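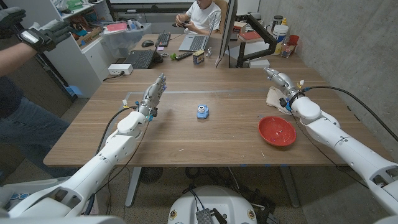

Figure 1. Wood-topped table, with a cloth toward the back right corner.

Who Looks After the Listeners? Burnout and Peer Supervision at a Small Counseling Service
Final report, Community Mental Health Practicum
Lamduan Onsri and Nosipho Rampersad
Submitted 7th August

1. How we ended up with this topic

Our first proposal was to measure whether counseling works. Our supervisor, Dr. Anong Nakpan, returned it with a single question mark on the cover page, and we took the hint. The second proposal was smaller. We wanted to know what happens to trauma counselors at the end of the day, and whether sitting down with colleagues to talk about hard cases does them any good.

The Jasel Center in Cabrera agreed to have us. It offers free counseling to people who have lived through violence or forced migration, and it employs 18 counselors in a building designed for dentists. The sinks are still there.

2. What we read first

The literature has several names for what we were after: burnout, compassion fatigue, vicarious trauma, moral distress. Authors disagree on where one stops and the next begins, sometimes within the same chapter. We settled on "work-related distress" and used it for everything. One camp treats distress as a problem inside the counselor, to be fixed with sleep and breathing exercises. The other says it comes from watching clients get sent home to the same landlord, the same waiting list and the same husband. We started in the first camp because its questionnaires were shorter.

3. Method

Every counselor was invited to keep a log through July. Each entry took one line: how the day went on a five-point scale, whether there had been peer supervision, and anything they cared to add. We received 742 entries, counting those from counselors who logged each session separately, which the instructions did not ask for and did not forbid. We also sat in on 2 supervision groups, one led by Boonmee Yensuk and one by Usa Thongdee, and took notes with all client details left out. The center's ethics lead read the notes before we were allowed to keep them.

Entries were coded by hand. We had planned to use Motach, the department's coding software, and spent most of a week learning how to log in to it.

4. Results

Days with peer supervision were rated better than days without. The difference was modest, and we can't rule out that supervision simply got canceled on the bad days. Several comments suggest exactly that.

The free comments were more useful than the scale. We marked 105 of them as describing a specific source of distress. Client stories came up less often than we expected. Paperwork, housing offices and the interpreter booking line came up a great deal. One counselor wrote "fine until the phone call" on so many days that we gave the phone call its own code.

The two groups ran very differently. Boonmee's keeps to an agenda. Usa's begins with tea and reaches the cases when it reaches them. Members of each group told us privately that they would not survive in the other.

5. Limitations

The sample is small, it comes from one center, and it was a summer month, when school referrals drop. Counselors knew who we were and were kind to us, so some of the politer ratings may be meant for our benefit. We had no comparison site. The Javham clinic said yes, then maybe, and then changed its email address.

6. Recommendations

Supervision time should be protected on the calendar so that a crisis moves it to another hour and doesn't erase it. New counselors should visit both groups before choosing. The center might also give one person the job of calling the housing office, with extra pay and a comfortable chair.

Thanks to the counselors for their entries, including the ones written in the parking lot. The coding sheet and blank log form are in Appendix A.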